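How to Clear Out the Box Drawer
Posted Dec 28, 2021 by Fermín Mansilla

Every household has one. Ours was meant for table linen, and for a while it held a tablecloth. Then somebody bought a phone, and the phone came in such a nice box, with such a satisfying lid, that throwing it out felt like bad manners. The tablecloth now lives on top of the wardrobe and the drawer is full of small, handsome, empty boxes.

If yours has reached the stage where you open it with a hip and a ruler, set aside an afternoon. Most of it is sitting at a table being firm with yourself.

What you need

A big clear table, pale if you have the choice. Almost all of this packaging is black, and so are the trays inside it, and on our old dark oak I lost a lid for the best part of an hour.
A bin bag and a recycling box.
A soft pencil.
One deep storage crate with a lid. Mine is a Bulon, bought in March and used until now to hold other storage crates.

Step 1. Empty the drawer, all of it

Don't sort as you go. You will pick up a box, remember the happy day you bought it, and put it back. Tip the lot on the table and shut the drawer.

Step 2. Open every box

I know you think they're empty. Osamu Ichikawa, who shared a flat with me in Cumstead and never threw out so much as a bread tie, once sold an old Anow radio for 320 and posted it in its original box, along with the spare key to our front door. Lift the tray out as well and look under it. Underneath is where the leaflets live, along with the small plastic bag and whatever else you were sure the shop had left out.

Step 3. Match lids, boxes and trays

Stand the lids on one side and the bottoms on the other and pair them up. A lid should slide down slowly under its own weight. If it drops, it belongs to something else. If it won't go at all, turn it round before you lean on it.

Trays are harder. Moulded plastic ones usually have a hollow or two for a plug or a coiled lead, so try the most awkward bit first. A tray that fits nothing you own can go. You aren't going to grow seedlings in it.

Step 4. Decide

Keep a box if the thing it came with still works and you might sell it, or if it's under guarantee. Keep it if you're moving house within the year. Everything else goes, including the one that's "a good size for something". I have a Godoy headphone box that has been a good size for something through two governments.

Old phones and gadgets that turn up along the way go in a pile of their own. Wipe your details off them before they leave the house, and don't put anything with a battery in the bin bag.

Step 5. Pack what's left

Put each thing or leaflet back in its own tray, and each tray in its own box. Pencil the name on the bottom, where it won't spoil the look for a buyer. Big boxes go at the base of the crate, small ones on top. You can nest one inside another, but write both names down or you'll be back here next winter.

My crate took all of ours with room over for 6 leads of no known purpose. The tablecloth is back in the drawer. It has a crease in it that will see me out. 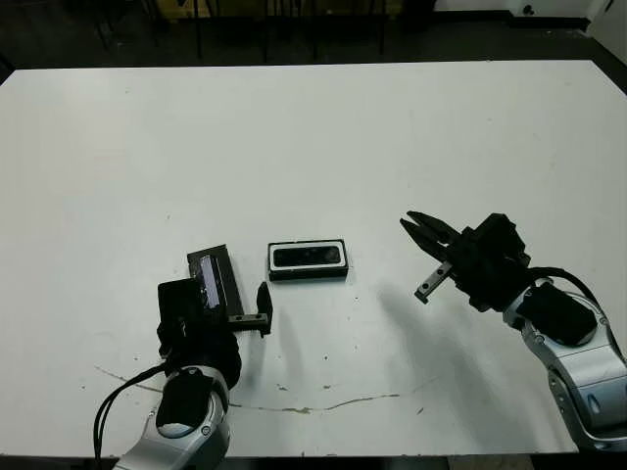
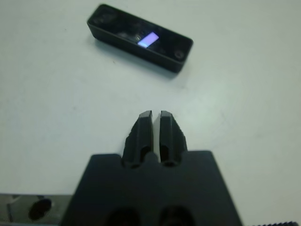
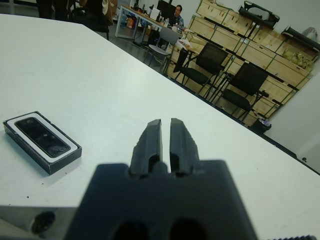

Black on a white table: trays and a small box at the sorting stage.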